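**Berell Housing Services – Household Care Notes**
**Stone and hard surfaces in the kitchen and laundry**
Revised 22 Oct 2020

These notes apply to residents of the Mevville and Geagea buildings. They replace the sheet on benchtops issued with the earlier tenancy pack. Residents who have stone, tile or stainless steel surfaces should read the sections that apply to them before buying any new cleaning product.

## Daily care

Wipe benches at the end of each day with a soft cloth, warm water and a few drops of plain dish liquid. Rinse the cloth and go over the surface a second time with clean water, as soap left behind builds into a dull film. Dry with a tea towel. In areas with hard water, drying is the step that prevents most of the white marks reported to the office.

Marble, limestone and travertine are all damaged by acid. Vinegar, lemon juice, wine, tomato and most bathroom descalers will etch the polish within minutes. The resulting mark is a change in the stone itself and cannot be washed off. Cut citrus on a board, and place bottles of oil and vinegar on a tray.
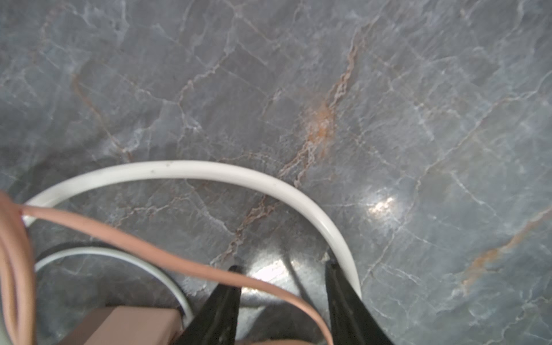

Spills should be blotted, starting from the outer edge and working inward. Wiping spreads the liquid over a larger area and pushes it into any unsealed part of the surface. Coffee, tea and curry powder need prompt attention on pale stone.

## Removing an oil stain

1. Mix 3 tablespoons of bicarbonate of soda with enough water to form a thick paste.
2. Spread the paste over the stain, a little past its edges.
3. Cover with plastic wrap and tape down the sides with painter's tape.
4. Leave overnight, then remove the wrap and allow the paste to dry fully.
5. Lift the dry paste with a plastic scraper, rinse and dry.

Old stains may need the treatment repeated 2 or 3 times. If there is no change after that, lodge a maintenance request. Do not use bleach, steel wool or cream cleansers on polished stone.

## Checking the seal

Place a teaspoon of water on a clean, dry part of the bench and leave it for 25 minutes. If the stone has darkened under the water once it is wiped away, the sealer has worn and should be renewed. Check near the sink and the cooktop first. Resealing is carried out by Berell, and residents are asked not to apply their own sealer, as some products leave a yellow tint that must be stripped.

## Tile and grout

Grout can be scrubbed with a nylon brush and a paste of bicarbonate of soda. Work on a small area at a time and rinse well. Cracked or missing grout behind a sink should be reported early. Water behind tiles is costly to repair; the most recent job of this kind at Geagea came to $3,336.

## Stainless steel

Always wipe with the grain. A drop of mineral oil on a dry cloth will remove fingerprints from splashbacks and rangehoods. Salt should not be left standing in a steel sink, where it can cause pitting.

## Supplies

Femis Hardware stocks a pH-neutral stone soap that is suitable for every surface covered in these notes. The laundry rooms in both buildings will be closed for floor resealing in December, and the dates will be posted beside the lifts.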